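The Bag That Saves the Sweaters
Mesh laundry bags are cheap, ugly and back in everybody's hamper

By Hawi Birhane

Thursday morning, laundry day at my place, and I have lost another bra strap to the drum. Third this year. Wrapped around the leg of a pair of jeans like ivy.

So. Mesh bags. My grandmother had a drawer of them, I had none, and I've spent most of September asking people who wash a lot of clothes what I've been missing.

First stop, Constanza Echeverría. She runs Bustos, a wash-and-fold with a line out the door by eight, and keeps 200 mesh bags in rotation. Every customer's small stuff goes in one. Socks, mostly. "People think I'm protecting the socks," she told me over the dryers. "I'm protecting my evenings. Do you know what it's like matching socks for strangers?"

Her rules are short. Fill it halfway. Zip it all the way. Never put a bag in by itself with one heavy towel, the machine will walk across the floor.

Size of the holes matters more than I figured. Wide netting lets more water through and is fine for socks and kids' stuff. Fine netting is for anything with lace or hooks, or a knit that pills if you look at it wrong. Horacio Paredes mends knitwear out of a back room in Guvport and can tell from the damage what somebody did. Long pull across the front, that's a bra hook. Fuzzy elbows, too much room to tumble. He wants sweaters folded, inside out, one to a bag, and he wants the bag snug. He also wants you to wash them less, but he says that to everyone.

Then there's the zipper. This is were the cheap ones go. The netting is usually okay for years, but the pull works loose mid-spin and out comes everything. Paredes looks at the seam before anything else – is the netting folded under where it meets the tape, or just stitched on raw? Raw edge, put it back on the rack.

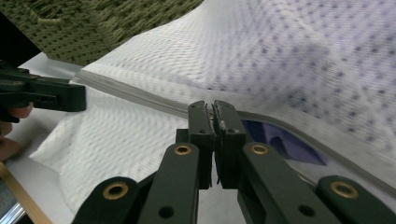 White mesh, gray zipper. Check the seam first.

Some bags have a little elastic garage for the pull to tuck into. Get that if you can. If you can't, a small safety pin through the pull, closed, does the same job. Echeverría uses hair ties on hers.

What I bought: a set from Itska, fine mesh, three sizes. The big one fits a sweater and not much else. The small one I use for tights. The middle one I haven't figured out, it's holding clothespins.

Care is nothing much. Turn them inside out now and then and pick the lint from the corners. Hang to dry, they take no time. Keep them out of a hot dryer, the netting goes wavy and then the zipper wont lie flat.

And empty them right away. I left two wet shirts zipped up over a weekend. Washed them again Monday, twice.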